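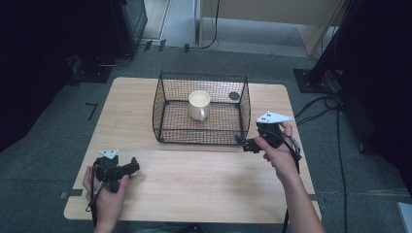 La faïencerie de Grironau ouvre ses ateliers au public une fois par an, en novembre, et la visite suit l'ordre de fabrication, de la préparation des pâtes jusqu'au tri. Le groupe est limité à 11 personnes, chaussures fermées obligatoires. L'exposé d'introduction porte sur la terminologie : faïence, grès et porcelaine se distinguent par la porosité du tesson après cuisson, et la confusion est fréquente chez les acheteurs. Une tasse blanche à anse, comme celle posée dans le panier en treillis métallique noir, peut relever de n'importe laquelle des trois familles ; la couleur ne renseigne pas, il faut examiner le pied non émaillé. Une goutte d'eau déposée à cet endroit est absorbée par la faïence et reste en surface sur la porcelaine.

La préparation des pâtes occupe le bâtiment nord. Les matières premières arrivent en sacs et sont délayées dans deux cuves à agitateur, puis la barbotine est tamisée et passée au filtre-presse Whitlock. Cette machine compte 33 plateaux. Les galettes obtenues sont reprises dans une boudineuse sous vide, étape destinée à éliminer les bulles d'air. Le bruit rend les explications difficiles à suivre à cet endroit. 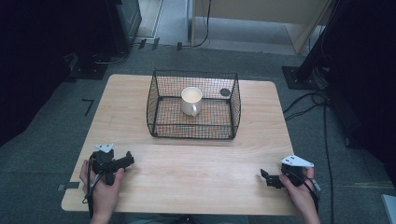
Le façonnage des tasses se fait par calibrage dans des moules en plâtre. L'anse est coulée à part, ébarbée, puis collée à la barbotine lorsque le corps a la consistance du cuir. Un écart d'humidité trop important entre les deux pièces provoque une fissure à la jonction, visible seulement après la première cuisson. Un moule est retiré du circuit après 78 tirages, chiffre fixé par l'atelier d'après l'usure des arêtes.

Le four de la ligne Riritz est un four à sole mobile, chargé le soir. Un chargement complet représente 700 pièces. La courbe de cuisson est affichée près du pupitre, avec un palier pour l'inversion du quartz. Nous n'avons pas pu voir l'enfournement, la visite se terminant à 16 heures.
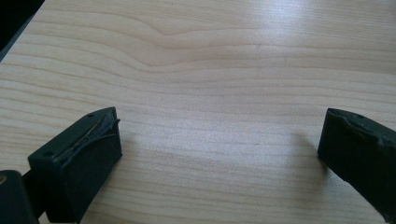

Au tri, chaque pièce est frappée du bout d'une baguette : un son mat signale une fêlure. Les défauts d'émail (piqûres, retraits, coulures) sont classés à l'œil sous lumière rasante. Le second choix est vendu au magasin d'usine sous le nom Trosholm, sans marque au dos.

Accès par la cour arrière, parking non éclairé. Inscription à l'accueil du magasin.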